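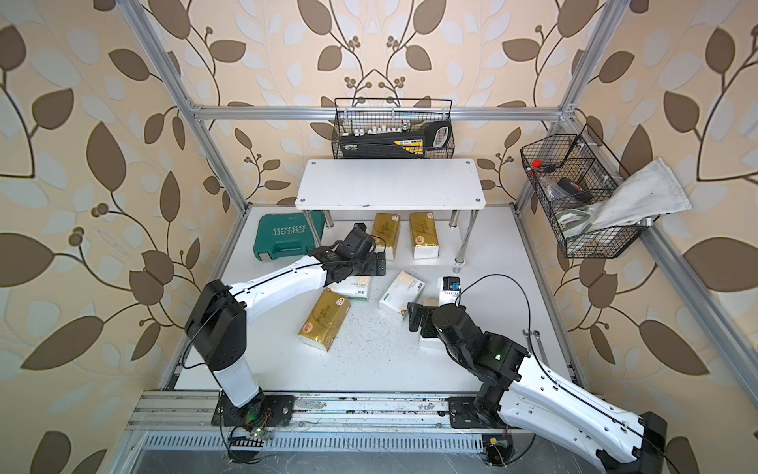

Left arm drooping on our two-arm cell after a bolt swap

jhuaranga
January 18, 2021

Hi all, first post here after a long time reading. I look after a small two-arm cell, both arms bolted to the front rail of an aluminum profile frame, and the job is picking up tissue packs and setting them on a shelf. It ran fine from June on. Then I swapped the base bolts on the left arm and now it lands low every single time — low enough to squash the pack before the fingers close. Right arm is perfect. I redid the zero twice and it's still off. The log says 1,011 picks since the last good one, if that helps anybody. What would you check first?
Jairo Huaranga

kuker_fan
Base plate. Pull the bolts, wipe under the plate, put it back and tighten in a cross pattern. A crumb of anything under there turns into a big miss out at the gripper, those upper links are long!

Zupan272
I'd leave the bolts alone, he's only just been in there. My money is on the wrist camera. If the bracket got bumped while you were leaning over the arm, the picture tilts and the height guess goes with it. Put a flat block on the table and compare what the camera thinks with a ruler.

kuker_fan
But he says it's low every time, on every pack. A bumped camera would be worse on one side than the other. Had this on our Condport line and it was dirt.

Zupan272
Depends which way it got bumped. Ours was low everywhere and it was the bracket screw. Ruler check takes two minutes, pulling a base means doing the zero all over again.

utaipe
Can you jog it with the camera switched off? Send it to a fixed height over bare table, measure under the fingers, do it in three or four spots. Wrong there too means it's mechanical or the zero. If it's right, go bother the camera. Also check the cable along the upper link has slack at full reach, I've had one tug on the wrist.
Ulises Taipe

jhuaranga
OK, did what Ulises said. Camera off, it's still low, and it gets worse the farther out I reach. Close to the rail it's nearly right. Cable has plenty of slack.

kuker_fan
Base plate :)

Zupan272
Fine, I'll give you that one. Still check the bracket while you're in there.

jhuaranga
Plate's off. There was a sliver of old thread tape under the front edge. Cleaned it up and I'm redoing the zero tonight. Does anyone have the bolt torque for the Skomlow base? My manual skips from page 17 straight to the wiring.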